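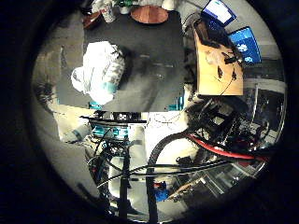

Ticket: Replacement wrist cable set and spare gripper, Varkutville
Category: Hardware / Purchasing
Priority: Normal
Status: Waiting on vendor
Opened by: Varkutville site

Summary
The gripper drops off the bus during long reaches. We want to settle whether to repair what we have or put a replacement in the April equipment budget. The quote from Stimau came to 2472 for the cable set and gripper together and we need to know what that covers before it goes to purchasing.

Original report
The arm runs table work for most of the morning without trouble. When it moves to the low reaches, gripper position stops updating and the controller reports a lost device. The arm itself keeps its position. Power cycling the gripper brings it back. It can run for an hour after that or it can drop again on the next long reach.

Arm: Havholm, original base and controller
Gripper: Zheng, bought separately
Wrist camera: works through the dropouts, no lost pictures in the log

Steps already tried
Reseated the gripper connector at both ends.
Swapped the gripper power supply with the one from the bench. No change.
Lowered the arm speed. Dropouts came less often, but we can't run at that speed all day.
Reinstalled the gripper driver. No change.
Moved the wrist joint by hand with the gripper powered and the arm idle. Got 2 dropouts, both with the wrist turned close to its limit.

Reply from support, 10:40 a.m.
Dropouts near the wrist limit usually point to the cable and not the gripper. Please check if the cable has enough slack at full rotation, and tell us where it is tied down. Also send the controller log from before and after one failure. Please do not order the gripper yet.

Reply from site, 1:15 p.m.
Log attached. The data line goes first and the power reading stays normal, so we agree it looks like cable. The cable was tied too close to the wrist. We cut the tie and moved it back along the arm. Ran the table routine and then the low reaches. Still one dropout by the end of the run, so the tie was part of it at most. We think there is a broken conductor inside and it was being pulled every time the wrist went over.

Questions for the budget side, while this is open:
Does Stimau sell the cable set without the gripper?
Is the fitting visit in the quote or extra?
If we buy the gripper anyway, does it come with the mounting plate? We had to buy the last plate on its own and it held us up longer than the gripper did.

Reply from support, 2:50 p.m.
The cable set can be bought alone. We have asked Stimau to split the quote. The fitting visit is a separate line and was left off by mistake. The plate is included only if you order the gripper with the Havholm mount option, so check the part description on the quote — the two versions look the same in the catalog listing. Are you planning to use the arm anywhere besides the work table this year? It affects the cable length.

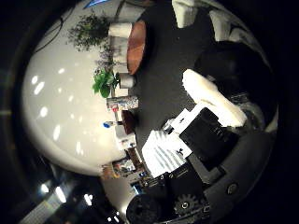

Cable length is the part we would like to get right this time. The short set is cheaper and is fine for the table. The long set costs more but we would not have to order again if the work moves into the lounge, and that is the plan for the second half of the year. Reaches there will be lower and farther out. The round coffee table has a stool at each end and there are armchairs past it, so the base can't always park close. It is carpet as well, and we have not tested the base on carpet with the arm fully out. If the long set means a different routing kit, please put that on the quote too, even if it is optional.

Also from site: the request for a spare gripper is not only about the dropouts. With one gripper, any fault stops the work. Last time it went out for repair we lost the better part of two weeks and still paid for the room. If the budget only stretches to one item we will take the long cable set and ask again for the gripper later. Please keep it on the quote as a separate line so we can show it as deferred.

Reply from support, 4:20 p.m.
Notes on the above.
The long set uses the same connectors. It needs 2 extra clips, and they ship in the bag with the cable. No routing kit is needed.
Do not coil the extra length at the wrist. Take it up near the shoulder and leave a loop that moves freely.
We have no figures for the base on your carpet. Before you commit money to lounge work, try the base there with the arm out to the side at low speed and watch for rocking. If it rocks, you may need the wider feet, and those should be planned in the same order to save on shipping.
A repair of the old cable is possible but we would not pay for it. Keep the old one for bench tests if the power side is still good.

Reply from site, 4:45 p.m.
Understood. Revised request for purchasing:
Long cable set, buy now
Fitting visit, buy now, price needed
Gripper with Havholm mount option, deferred, price needed
Wider feet, hold until the carpet test is done

We will keep running table work at the lower speed until the cable arrives and leave the low reaches out of the schedule. The 2472 figure should not be used for anything now, it is the old bundle and has no visit in it. Please have Stimau mark the old quote as replaced, purchasing still has a copy in the queue.

Internal note
Split quote requested from Stimau. Stock on the long set not confirmed. Check whether the warranty on the Zheng gripper covers an inspection during the same visit.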